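Chin-lung Wei on renting out the Grallow hand-held gripper

Chin-lung Wei has been answering email since six in the morning and would like to talk about cups. He runs the rental side of Landthorpe, a small company that hires out hand-held gripper kits to labs and workshops that want to record manual tasks for training robot arms. The kit is called the Grallow. It has been on offer since January, and the paper cup task is the one he tells new customers to start with.

"People want to begin with something impressive," he says. "They want to fold a shirt or load a dishwasher. I tell them to get a stack of paper cups and take one off. If you can record that well, you can record most things."

The Grallow is a two-jaw gripper that a person holds and works by hand. A customer rents it by the week, with cables, a set of spare fingertips and access to the recording software. The rate is $1,610 a week for the full kit, including a setup call with Wei or one of his colleagues. Customers supply the table, the objects and the people.

Wei came to the business from packaging. He worked for nine years at Brarard, a maker of filling machines, where his job was to find out why lines stopped. Much of the time the answer was a container that had not separated from the one next to it. He says he still thinks about robots mainly in terms of what makes them stop.

"A paper cup is light and it gives when you squeeze it," he says. "Squeeze too hard and the mouth goes oval. Too little and it drops. And it's nested in another cup that doesn't want to let go. So you have a lot going on in an object that costs a few cents."

Asked how much squeeze is too much, he says he doesn't give customers a number. He wants the operator to look into the mouth of the cup now and then and judge from the rim. A slightly oval rim is acceptable. A rim that has folded in on itself means the grip should be lighter.
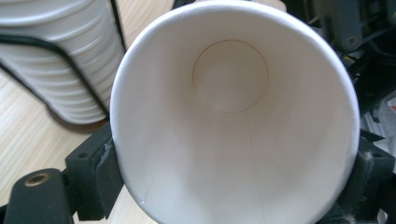 What the customer gets

The version of the Grallow that goes out now is the second one. The first had softer finger blocks that wore down quickly, and three early customers sent theirs back inside a month. Landthorpe changed the material and put threaded inserts in the arms so that parts could be taken off and put back without stripping the plastic.

"That was the main complaint, and it was fair," Wei says. "If you screw straight into plastic, you get a few changes and then it's finished. Brass inserts cost us very little. We should have had them from the start."

He is less bothered by how the units look. Black plastic marks easily, and a gripper that has been through several rentals comes back scuffed. Landthorpe checks the jaws, the cables and the fingertips between customers, and leaves the marks alone. One customer asked for a discount over scratches and did not get it.

Cables are the part of the kit he gets the most questions about. Each side of the gripper has its own, and new operators tend to let them fall wherever they like, over the objects and across the table. Wei would prefer that they ran back along the forearms. He admits that they don't always stay there. A wireless version has been discussed with Nyitrai, the firm that makes the electronics, but he would not give a date for it.

"I'd rather have a cable I can see than a battery that dies in the middle of a session," he says. "Some customers disagree with me. They're the ones wearing it for four hours, so I do listen."

How a session runs

The setup Landthorpe recommends is simple. The table should be plain and light in color, with room to walk around it. Wei tells customers to put tape on the tabletop so that it can go back to the same position against whatever they are measuring from. Curtains help if the room has a lot going on in it. Carpet is fine.

For the cup task, the stack can stand upright or lie on its side, and he wants both recorded. Upright stacks are harder than they look, he says, particularly tall ones, which sway when the operator pulls from them. A stack on its side stays put better but can roll. Customers who record only one version usually come back asking why their robot fails on the other.

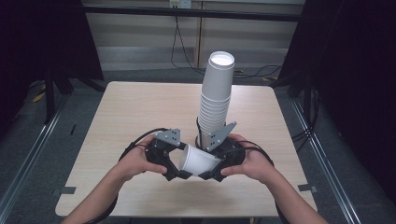 "Two hands on the gripper, always," he says. "People try it with one because they've seen somebody do it in a video. With two you can keep the jaws level, and you can feel through the housing when the cup lets go of the next one. Then you slow down. That's the bit the robot needs to see, the slowing down."

A practiced operator gets through 40 good recordings in an hour, by his reckoning. A new one may get half that on the first day. Landthorpe asks customers to send in their first 59 recordings for a free review, a figure that Wei says was set by how many fit on one page of the review form and has stayed that way. The review comes back within two working days, with notes on grip, speed and anything that blocked the view.

He is frank about what the kit does not do well. Very thin objects, such as a single sheet of paper, are difficult to pick up with the standard fingertips. Anything heavy tires the wrists. And a recording is only as good as the person making it – a careless operator produces careless data, and the software will not flag all of it.

"We had a customer who was unhappy with the results, and I asked to watch a session over video," he says. "The operator was tossing the cups down at the end, because for him the task was finished once the cup was off the stack. So the robot tossed them too."

Landthorpe now includes a page in the manual on how to end a recording. The cup should be set down, the jaws opened, and the gripper moved clear before the operator stops. Wei wrote the page himself, and he says it is the one customers skip most often.

The company has no plans to sell the Grallow outright. Wei says repairs are easier to manage when every unit comes back to the same bench, and most customers need it for only two or three weeks at a time. Bookings are made by email, and the setup call is usually held the morning the kit arrives.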